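The Case for Shorter Care Labels

The sewn-in care label has been getting longer for as long as I have been reading them, and it has been getting less useful at the same rate. I think the two trends are connected. A label that tries to cover every market, every machine and every legal exposure stops being an instruction and becomes a disclaimer printed on satin.

Consider one white shirt in my own closet. The label is a booklet of 9 leaves stitched into the side seam. It repeats a single set of instructions in 24 languages. The instructions themselves come to five symbols and one sentence. Everything else is translation, fiber content restated under different trade names, and an address in Hulport. The booklet is stiff enough to scratch, so most owners will cut it off, and the five symbols go into the trash with the rest.

The symbols do the work. A wash tub with 40 in it gives a maximum temperature in degrees Celsius. The triangle covers bleach, the square covers drying, the iron covers ironing, and the circle covers professional cleaning. Dots and bars modify these. The system is compact and mostly unambiguous, and it needs no translation. Its weakness is that few people were ever taught it. The industry has responded by surrounding the symbols with text, which treats the wrong problem.

There is also the matter of what the values mean. A maximum is a limit. It is commonly read as a recommendation, and so cotton that would be clean after a cool cycle gets washed at the highest figure on the label. The reverse happens too. Manufacturers who want fewer returns print a lower limit than the cloth requires. Plain cotton sheeting that would tolerate far more is marked 40, and the buyer has no means of telling a real limit from a cautious one.

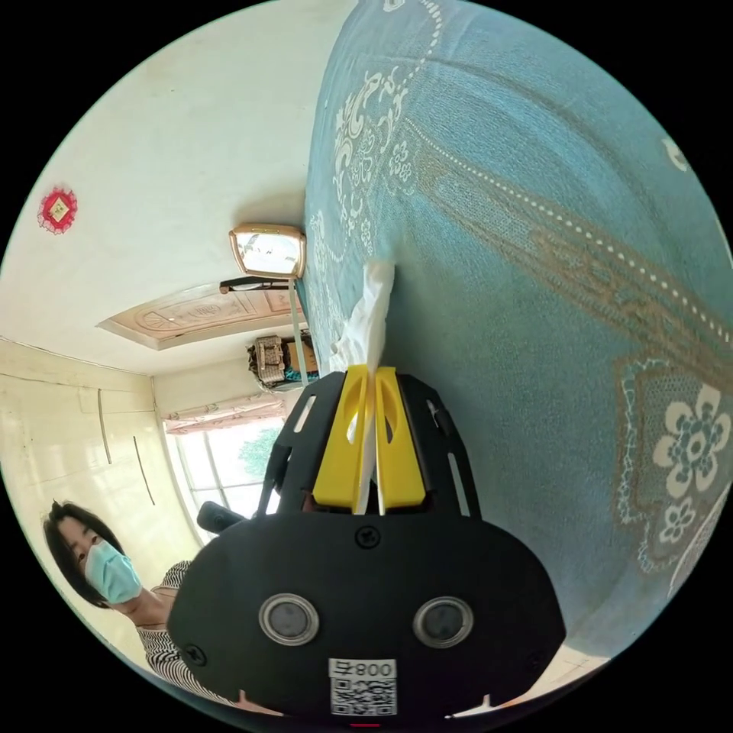
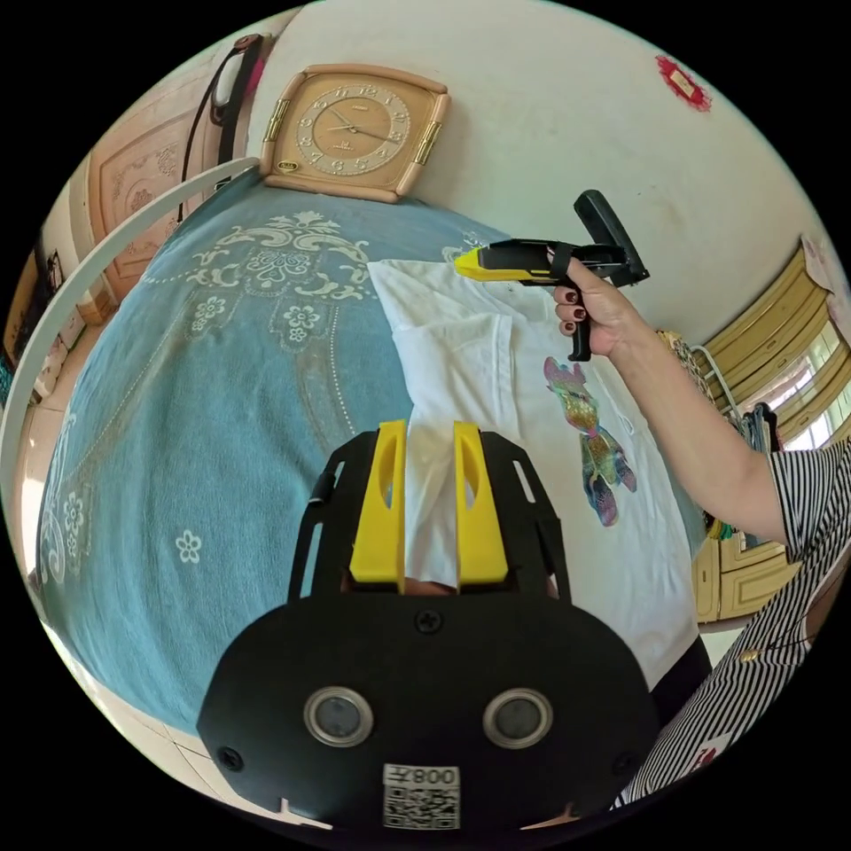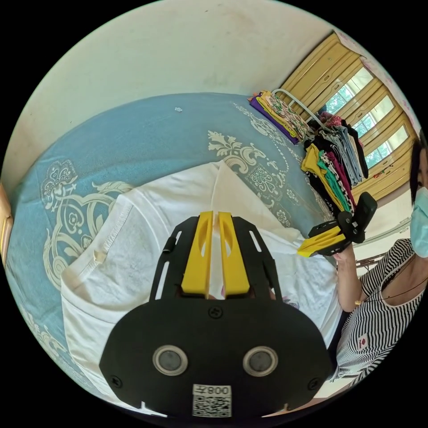
Oser objects that the long label exists for people with allergies and for those who buy secondhand, and that neither group is served by five symbols alone. The first half of that is a fair point. Fiber content should stay, in full, with percentages. A garment that is 80 percent cotton and the rest polyester behaves differently from pure cotton in the dryer and under the iron, and some skins can tell the difference. My quarrel is with the other leaves.

The second half I find weaker. A secondhand garment usually arrives with no label at all, for the reason given above. A small, soft, single-leaf label has a better chance of surviving to the second owner than a booklet does. If durability of information is the aim, the information has to be comfortable to wear.

Printing directly on the fabric is the usual alternative. I have two undershirts done this way, and on both the ink at the back of the neck was unreadable before the first winter was out. Heat transfer marks vary too much to rely on. Woven labels last, but they cost more and limit the amount of text, and I count that limit in their favor.

My proposal is modest. One woven leaf, fiber content on the front, symbols on the back, size at the top. Translations and the importer's address go on the hang tag, where they can be read before purchase and discarded after it. The temperature printed should be the tested limit of the cloth, with no margin subtracted for the convenience of the returns department. Where a trim or a dye lowers the limit, the label should name the trim or the dye, so that an owner who replaces the buttons knows what has changed.

Some rules would have to be revised to allow this, and revision is slow. In the meantime a manufacturer can at least move the booklet from the side seam to the lower hem, where it does not rub.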